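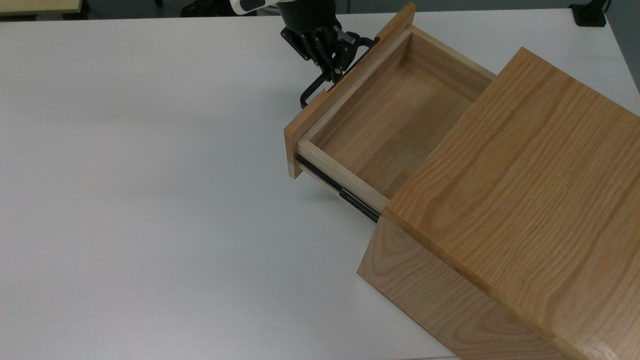

Oak cabinet, drawer pulled out.

Dreltside Strip Board, Daily Format
Bristol board for newspaper strips and single-panel cartoons
Made by Markholm

Product overview

Dreltside Strip Board is a two-ply bristol with a non-repro blue grid printed on the working side. The live area measures 13 by 4 inches and divides into three or four equal panels, or can be left open for a single wide panel. Tick marks outside the live area show both divisions, so a penciled layout can move from three panels to four without being measured again.

The surface is vellum, lightly sized. It takes a dip pen and a sable brush without feathering and will stand repeated erasing in the same spot. Alcohol markers bleed slightly at the edge of a stroke. For marker work, order the plate finish.

Lettering guides

Each panel row carries five lettering lines at the top, printed in the same blue as the grid. Line spacing suits hand lettering that will be reduced to half size in print. A second, narrower set of guides runs along the bottom margin for captions under a single-panel gag. Artists who letter digitally can order the board without guides at the same price.

The guides were redrawn by Edeltraud Diekmann for the current edition. The earlier guides sat too close to the top border, and tall capitals touched the panel line when balloons were placed high.

Specifications

Format: daily strip, horizontal
Live area: 13 x 4 inches
Ply: two
Finish: vellum or plate
Grid: non-repro blue, one side only
Fiber: cotton and alpha cellulose blend, acid free
Pack sizes: 40 or 100 sheets
Studio carton: 2,000 sheets, shrink-wrapped by the hundred
Sheets per pad: not sold in pads

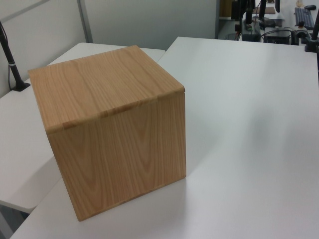

Scanning and reproduction

The grid drops out in bitmap mode at normal threshold settings. In grayscale, remove it by discarding the blue channel before conversion. Heavy gray wash over the grid may hold a trace of the line. If the strip includes wash, turn the sheet over and work on the unprinted side, which has the same finish.

Scan with the printed side flat and the lid closed. The corner crosses register the sheet when a strip has to be scanned in two passes on a letter-size scanner. Overlap the passes by at least one panel border.

Correction fluid adheres to both finishes. Paste-over patches should be cut from the same board, as a thinner stock shows an edge line in the scan.

Storage

Store flat in the wrapper. Boards stood on edge will bow across the long dimension within a few weeks. Finished originals should be interleaved with glassine, particularly where white gouache has been used. Keep the printed grid out of direct sun; the blue fades unevenly and can shift toward gray, which makes it harder to drop out.
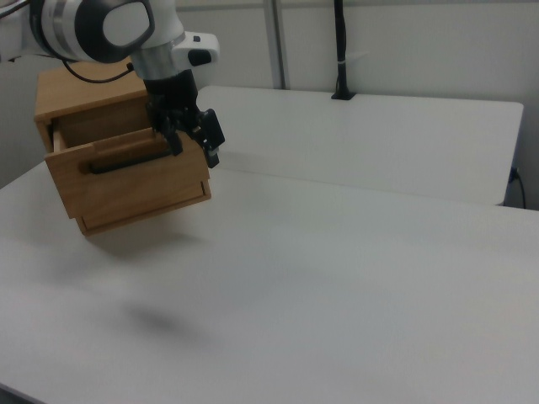
Arm and gripper at the wooden piece.

Ordering

The board is stocked by Lozano and by Markholm direct. Studio cartons ship from the Cludarcombe warehouse only and are not available for Saturday delivery. Sample sheets, one of each finish, are sent on request to Kai Hinrichs in the sales office.

Custom grids are quoted per run. The minimum is one studio carton. Supply the layout as a vector file at actual size, with panel borders and lettering lines on separate layers. Kamran Azimi checks all custom files before plates are made and will return any file with line weights below a hairline.

Related items

Dreltside Strip Board, Sunday Format
Dreltside Gag Panel Board, square
Markholm glassine interleaving, cut to daily size
Markholm non-repro pencil, hard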